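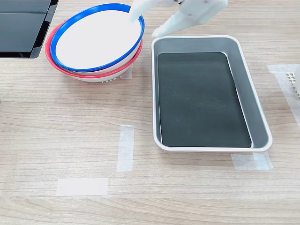 Gripper drops the top dish partway through the lift

Posted by Nahom Habte in Arms and Grippers

I have a two-finger gripper on an Irus arm taking the top dish off a nested stack and moving it to a metal tray. The top one has a blue rim and the one under it has a red rim. It worked through most of April. Now the arm closes on the blue rim, starts up, and stops with a grip lost fault at 10 mm. Sometimes the red one comes up too and then falls back.

In the last batch of 161 picks I got the fault often enough that I stopped the run. I have already raised the closing force, and that made it worse. The tape marks on the table have not moved. What should I check next?

2 replies

Hirose

Put the force back where it was. When you squeeze a tilted rim harder, the finger slides along it and the dish rotates. Then the controller sees the fingers close further than expected and calls it a lost grip.

I would look at these, with the arm powered down before you put your hands near it:

Finger pads. Wipe them with alcohol and let them dry. If they are shiny, replace them. Mine last 900 cycles on glazed dishes.

Grasp point. Yours is on the right side of the rim, so the weight hangs off to one side. Re-teach it with the inner finger lower. 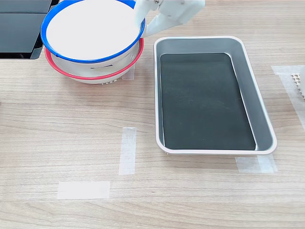

Nesting. If two come up together they are sticking. Add a small sideways move before the lift, at low speed.

Finger screw. Check that it is tight. A loose finger gives the same fault.

Also, do not clear the fault and resume with a dish still in the fingers. On our arm at Farnness the resume goes straight to travel speed, and we broke a bowl that way. Support the dish, open the gripper by hand control, then home it.

Sornwood

Had the same thing, it was the pads. Didn't need to change anything else.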